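Skaketti Youth Kitchen - report to the Mancuso Fund, second period

Dear colleagues,

In this period we have run the evening cooking course for 14 young people, the same number that we promised in our plan. Two of them stopped in July when they found work with night shifts, and we gave their places to the next persons on the waiting list.

The course is now 16 evenings long. In the first period it was shorter, and the participants told us that they had no time to practise bread and pastry. We have moved the hygiene lessons to the beginning, so that everybody can take the certificate before the practical part.

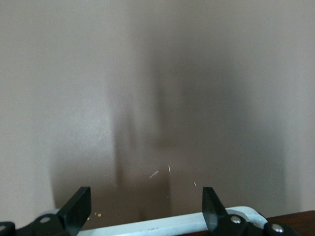 Our biggest difficulty was the gas supply. The company Wuvirik came late with the new regulator and we lost four evenings - these were repeated later without extra cost to you. The cooks from the Stestar canteen helped us with two electric plates in the meantime, and we are very thankful to them.

Spending is close to the plan. We paid less for vegetables, as the market gave us a better price for whole crates, and more for transport home after the lessons. I would like to ask for your permission to move the money left from the food line to the transport line.

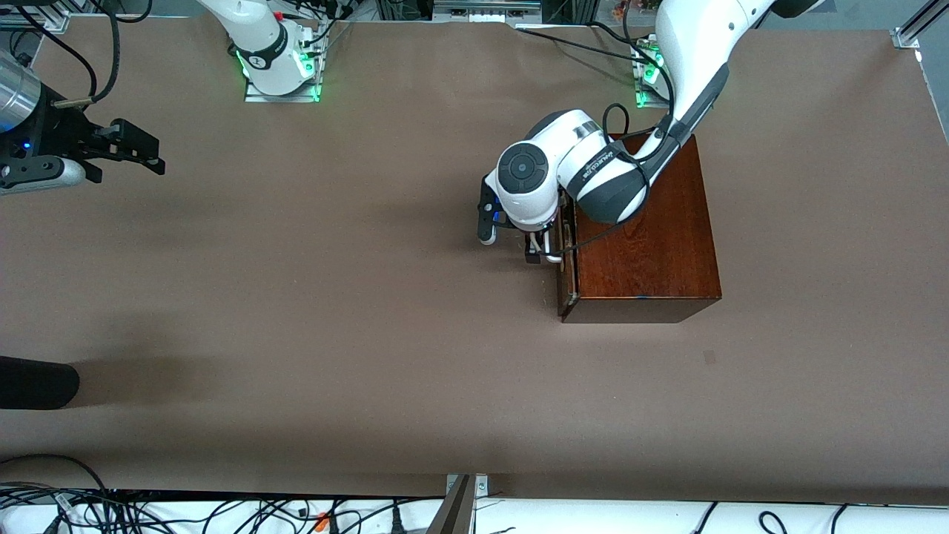

The reddish-brown wooden box on the work table.

For the next period we want to begin with short work placements. Stestar has agreed to take four participants, and we are still waiting for the answer of a bakery. We also need a second teacher for pastry, for which I will send you a separate budget.

The attendance lists and the receipts will follow by post.

With kind regards,
Shabani Masanja
Course coordinator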